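April, bench notebook, display booth no. 3

Booth is papered. I lost the vote on the wallpaper and wish it recorded that I voted for plain gray. What we have is butterflies the size of dinner plates, on pink, on all the walls. Ebbe Bråten picked it out of the Sokau sample book in under a minute and has been pleased with himself ever since.

Frame is the same aluminum extrusion as the last two booths. Cut list is on the inside cover of this notebook, ignore the crossed-out one. Back crossbar is cut at 1,789 mm less the offcut we already had, don't ask, measure it again before ordering more. Paste was the Broltgate stuff. Goes on like yogurt, grabs before you've found the edge. If you have to shift a sheet, do it in the first few seconds or learn to love it where it is. 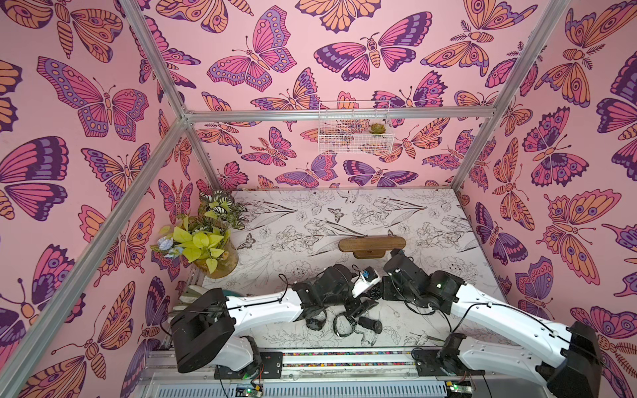

Booth 3 with basket, plants and stand in. Floor mat down.

Basket: white wire, hung on the back wall under the crossbar. I wanted it for small stock. Ebbe put a succulent in it and now it's a planter. Fine. It's toward the right end and I would leave it there, it's the one green thing on that wall and the eye needs somewhere to sit down.

Vase arrangement stays back left. The pale blue flowers are artificial, so please stop watering on their account. The amber glass is the only item in the booth I'd have chosen myself.

Wooden stand: toward the back, near the middle. It's meant for watches, which is what Sellbridge is paying us to show off. Brown against all that pink is better than I expected. Tried it further forward at 10 in the morning and it got in the way of everything.

Mat: white, black line drawings, flowers and bugs. My objection was that a printed floor under a printed wall is a headache. Ebbe's position was that it's "only lines." He wins on points. Dark goods read well on it, pale goods vanish. Paid 243 for the roll from Ruawai including delivery, and there's enough left over to do a shelf if anyone is ever that bored.

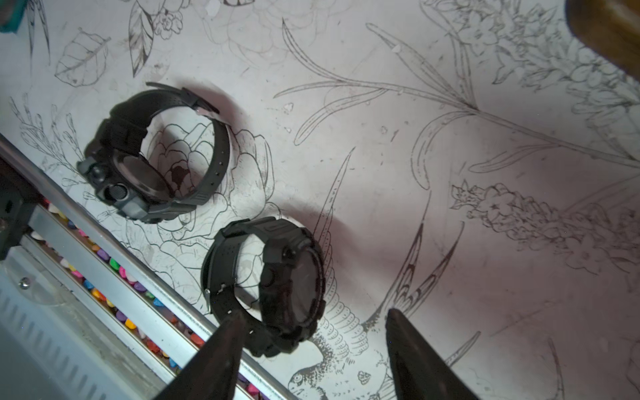

Watches for the layout test are the plain rubber sport type, chosen over the dressy ones on the theory that if these look good anything will. First problem is that they won't lie flat. The strap on the upper one stands up in a loop and the case tips over to face down and left, so what the customer gets is two push buttons and a lot of bezel. The other one has its face off to the right, also no help. Black on the white mat is very clear, I'll give Ebbe that, and the bit of peony showing through the strap loop is nicer than anything we planned. But a watch should be readable without lying down next to it. Conclusion for now: on the stand or on a cushion, never loose on the mat.

Shadows: both watches throw one up and to the right. Soft enough on the upper one, bigger on the lower. Want to try a sheet of tracing paper over the lamp before spending money on a second lamp.

To do
- cushions, small, gray (I am allowed one gray thing)
- peel tags off stock before layout, they catch the light
- ask Sellbridge if they want price cards, they said 50 cards at first and then went quiet
- trim paper at the back left corner, behind the plants. Ebbe says the plants are the trim
- return the Sokau book, it's overdue and I'd like it out of his reach

Left the paste bucket soaking in the sink at 5. Whoever is in first gets it.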